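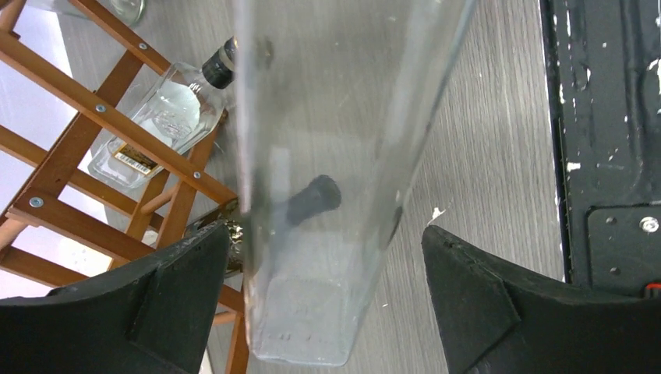 Square bottles will never sit properly in a diamond rack, one reader wrote after the February notice for this visit went out, and anyone who has tried it knows they end up resting on a corner. The same reader asked for the question to be put to Grovell directly. It was, and the answer takes up a good part of this report.

## Grovell open day, Brirkstead

Grovell stores, cleans and relabels empty glass for small bottlers. The Brirkstead site is a single-story building behind the freight yard, with visitors let in at the side door from 10 a.m. The tour covers intake, the rack room and the label bench. The washing line was closed for a pump change and was described from the doorway.

### Intake

Bottles arrive by the crate and are sorted first by cross-section, then by color, then by neck finish. Clear glass is handled apart from green and brown, as the inspection lamps are set differently for it. Closures are removed and kept if the bottler has asked for them. Otherwise they go to scrap.

The site booked in 1261 clear bottles last month. Of those, 891 passed inspection and went on to the racks. The most common grounds for rejection were chips at the lip and deep ring wear near the heel. Light scuffing on the body is accepted. Markings molded into the base are recorded by shape only, and no attempt is made to trace the maker.

### The lattice rack

The rack used for display and short holding is the Vurkier, a wooden lattice with slats crossing on the diagonal to form diamond openings. Joints are fastened with small metal screws. It ships flat and opens out, and the screws are then tightened a quarter turn at a time, working outward from the center joint. Grovell rechecks them after a month under load. A slat that has been overtightened will usually split along the grain, and the supplier sells slats singly.

On the square bottle question: the staff position is that a flat-sided bottle can be laid in a diamond opening if its sides are turned parallel to the slats. It then has two faces in contact where a round bottle has two lines. Laid with a flat face level, it does rest on its corners, as the reader said, and can roll a little when the rack is bumped. The shoulder should stay clear of the front edge of the slat. Square-shouldered bottles with a long body tend to be heavy toward the base, so they go in base first.

Tall bottles being sent on to the label bench are stood upright. The handling sheet asks for clear space on each side and a level surface. Thick bases help here, and the only tipping reported this year involved a narrow-based round bottle.

### The label bench

Labels are applied after washing and a full dry. The stock on show was Geum, a matte paper sold in muted colors, which Grovell likes on clear glass for its low glare. The difficulty is taper. On a straight-sided bottle a rectangular label wraps true. On a tapered one it has to be cut as a curved band, longer along one edge, or the corners climb and a crease forms near the overlap. The curve is taken from a paper wrap traced on the actual bottle, and a separate template is kept for each shape.
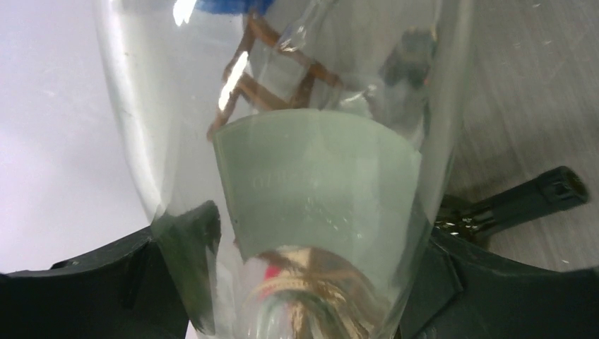 *Tapered clear bottle with a pale sage-green label.*

Text on pale stock was the weak point. Under strong overhead light, faint embossing or light printing is hard to read on clear glass, and I would want a darker ink for anything a customer has to find quickly. The bench lead agreed in part - the bottlers choose the artwork, and most of them ask for restraint.

Adhesive is water-soluble and rated by Grovell for 4 wash cycles. The minimum order for cut labels is 1000 per template, which rules out very small runs unless several bottlers share a shape.

### Practical notes

- Parking is on the freight yard side. The front lot is for deliveries.
- Closed shoes are required past intake.
- Racks are sold from the side office, flat, with screws bagged separately. Bring a screwdriver if you want to check one before paying.
- Sample bottles may be handled at the label bench. Gloves are in the box by the sink.

The washing line should be running for the next open day, and I have asked for the rinse temperatures in advance.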